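Home Notebook Bench Notes Finishes Archive Contact

We use cookies to remember your reading preferences. Accept Manage settings

Friday, November 17, 2023
Posted by the bench

Shellac again. I told myself I was going to leave it alone until February and work on the hinge jig, but I opened the cupboard this morning looking for masking tape and there was the jar of Pudel flakes, two years old at least, and I wanted to know whether they were still any good. So that was the day gone!

First thing I did was the solubility check. A spoonful of flakes in a little jar, alcohol on top, lid on, shake whenever I walked past. The fresh Barros flakes went in a second jar beside it for comparison. By lunch the Barros had melted down to a nice thin amber soup and the Pudel still had a blob of jelly sitting at the bottom that rolled around when I tipped it. Old flakes do that. I gave it until three o'clock and a warm water bath (warm from the tap, no flame anywhere near it, please, whoever reads this next) and the blob got smaller but never went away. I strained what I had through a paint filter and kept it for sealing the insides of drawers. The rest of the Pudel jar now has a strip of red tape on the lid. Don't use it on anything that shows.

The Barros batch I mixed up properly: 80 grams of flakes, topped with alcohol in the tall bottle, label on the side with today's mix. I ground the flakes first in the old coffee grinder, short bursts, letting it rest in between so they didn't get warm and clump. Makes a huge difference. Whole flakes take overnight and a lot of swearing, ground ones were gone before I'd finished sweeping.

Test boards. I used offcuts from the Curnberg shelving job, which have sat in the rack long enough that I trust them not to move. Sanded everything to 200, wiped down, and then did this:

Board A — straight shellac, brushed, three coats.
Board B — straight shellac, padded on, more coats than I kept track of, very thin.
Board C — dark dye first, then shellac padded over it.
Board D — dark dye, one sealing coat, grain filler, then shellac.

A is fine. It's brushed shellac, it has the little ridges where I went back over a spot I should have left alone, and it'll rub out. B is lovely and I always forget how much I like doing it, the pad just starts to glide when you've got the load right and you can smell it and the radio's on and an hour goes by. C was a mess. The alcohol in the shellac picked the dye right back up and dragged it, so there's a pale stripe down the middle and a muddy edge. I knew that dye was alcohol based. I had read the can. I did it anyway, so now it's written down in my own handwriting that it doesn't work.

D is the one worth talking about. The sealing coat went on with a spray can, dewaxed, a light mist and then a second one, and that locked the dye down enough that the pad didn't lift it. Filler went across the grain, scraped off with a piece of old loyalty card, left alone while I ate. After that the shellac built up fast. I'm hoping to get it to that deep, nearly black brown where you lose the grain when you look straight down and then catch it again from the side.
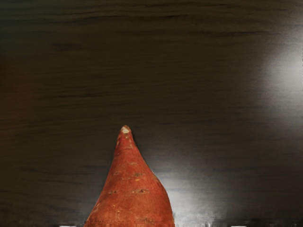
The trouble with going that dark is that every speck of dust shows, and our room is not a clean room. The compressor was running next door for most of the afternoon and I could see bits landing in the finish. I've put D in the cabinet with the doors shut and I'll level it on Monday with the fine pads and a drop of oil. If it's still grabbing at the paper by then it needs longer, and whoever gets to it before me should just close the door again.

Pad notes, so I stop reinventing it: wool inside, old T-shirt outside (washed to death, no print on it), about the size of an egg. Store it in the jar with the good lid. The Caltura cloths from the bulk pack shed lint all over Board B and I had to pick it off with tweezers, so those are for wiping glue from now on.

Alcohol is getting low. I've got enough for one more bottle at this strength, maybe a bit over. Filler tin number 192 is the one I used on D, it's the dark one with the dented rim, and it has a skin on top but it's good underneath if you peel it back and stir.

Also the coffee grinder lives on the TOP shelf with the orange sticker and it does not make coffee anymore. Ever.

Still to do: level D, strip C back to bare wood and try the water dye on it, see whether A rubs out with wool and wax, order alcohol, find the masking tape.

Get new bench notes by email. Subscribe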